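Kitchen Table > Opinion > Small Things

Home Columns Letters Recipes Archive About

Leave the chopsticks on the table

by Ulises Correa

Last updated 29 November 2025

Every kitchen has a drawer war. Ours is about chopsticks. Where they go, which way up, whether they belong with forks or get a place of their own. I have a side. I'm going to argue it fast, dinner is in the oven.

My side: out. On the table. In a see-through basket, where a hand can find them.

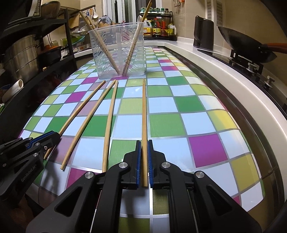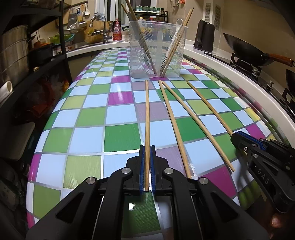 Four chopsticks still out on the checkered cloth, clear basket at the far end.

The drawer people say clutter. Fine. I grew up with a drawer, the deep kind, and chopsticks in a drawer roll to the back and stay there. You pull it open, they slide. You shut it, they slide again. You end up with two that don't match and a skewer. My mother kept a Hevstead tray in ours, the one with the five slots, and not one slot was long enough. So they lay across the top, and the drawer jammed. Every night. I can still hear it.

A basket doesn't jam. You drop them in and walk off. Some go left, some lean right, who cares. And clear is better than pretty. I had a ceramic jar for years, a wedding present, glazed, heavy as a brick, and I never knew what was in the bottom of it. Crumbs, mostly. One dead moth. With clear plastic you see the dirt and you wash it. Slots in the sides too, if you can get them. Air gets in. Wood hates sitting in a puddle.

Yes, other stuff gets in there. A long handle, a whisk, whatever was in your hand. I've stopped fighting that. A chopstick basket that only holds chopsticks is a display.

Now the cloth. I will defend the loud checkered tablecloth to anyone. Greens, magenta, that dusty pink. People with white kitchens wince. But put plain wooden chopsticks on a pale table and they vanish, you're patting around for the second one like you lost your glasses. On dark green they show up. Magenta even better. And if it's shiny you can generally wipe it, wich is half the reason anybody's aunt ever bought one.

My neighbor Mrs. Sánchez disagrees with me on all of it. She sorts hers. Pairs, rubber band, tips the same way, into a Suvex box with a lid. She's been doing it since October and she says it takes no time. I timed her. It takes time. And then somebody comes over to eat and she has to go get the box, and take off the lid, and take off the rubber bands, and where do the rubber bands go? In a drawer. I rest my case.

I wrote a shorter version of this last month and got letters. The best one came from a reader who owns a Skondik rack, wall mounted, one peg per pair, and is very happy. Good for him. He lives alone. Try it with kids who put things away at a run.

What I do want is for people to put them in thin end up or thin end down and stick with it. Pick one. I say thick end down, so the eating end isn't sitting on the bottom of the basket with the crumbs. Mrs. Sánchez says then everyone's fingers are all over the tips when they grab one. She has a point there and I have not come up with a good answer to it. Grab lower, I guess.

Timer's going. More on spoon rests next time, I have veiws.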